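Hestico two-arm patching cell: setup and service. Loose cable is staged within reach of the wrist, plug end clear.
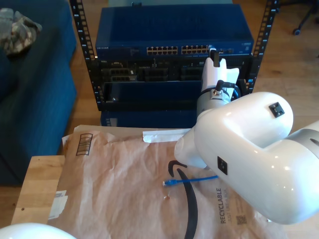
Gretow, December

Finger pads are a wear part. Replace both together. 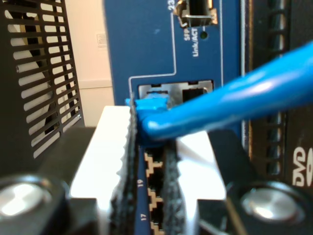

Regrip and handoff

Keep the second arm's fingers behind the plug boot. 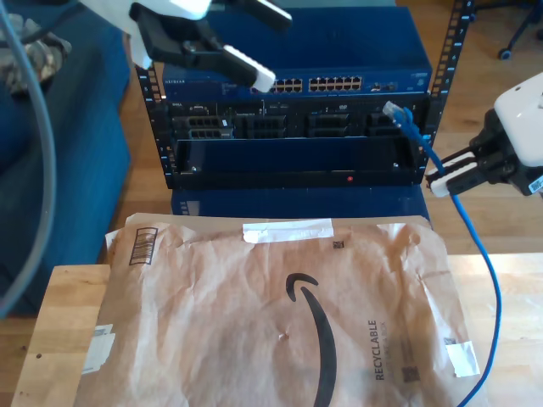 Marichka Holovko asks whether recalibration is needed after a pad change. Yes - run routine 18.
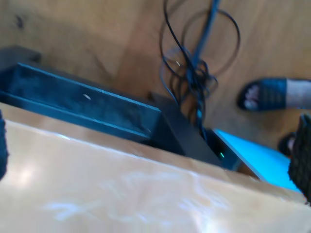
Service kit 1041 covers pads and bolts. Before fitting it, clear cable coils off the floor and keep feet out of them.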